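Chapter 2
Segmental Paving: Bricks, Joints and Edges

A segmental pavement is a surface made of small units laid side by side. Each unit carries little load by itself. The load passes from one brick to the next through the joints, and from there into the bedding sand and the base. A cracked brick can be lifted and replaced without disturbing its neighbors, a repair that a poured slab does not allow.

Three parts of the system are treated in this chapter: the unit, the joint and the edge restraint. The base is left to Chapter 3. Rectangular bricks laid in long parallel rows are taken as the standard case. This pattern is simple to set out but resists turning wheels poorly — the continuous joints offer an easy line of movement — and it is best kept to areas used mainly on foot.
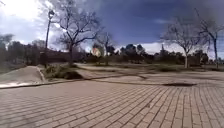 The edge restraint holds the outer rows in place. A curb is the usual form, and it often has a second duty where the ground behind it stands higher than the paving. Where brick meets a smoother surface, the two materials settle at different rates, and the boundary should be checked for low spots, open joints and staining.

The worked problems use the Tisville plaza survey by Abdelghani Abdel Rahman, first carried out in September. The survey divided the plaza into 204 bays and recorded joint defects in 81 of them. Students should read Table 2.1 before attempting the problems, and should note that a bay with several defects is entered only once.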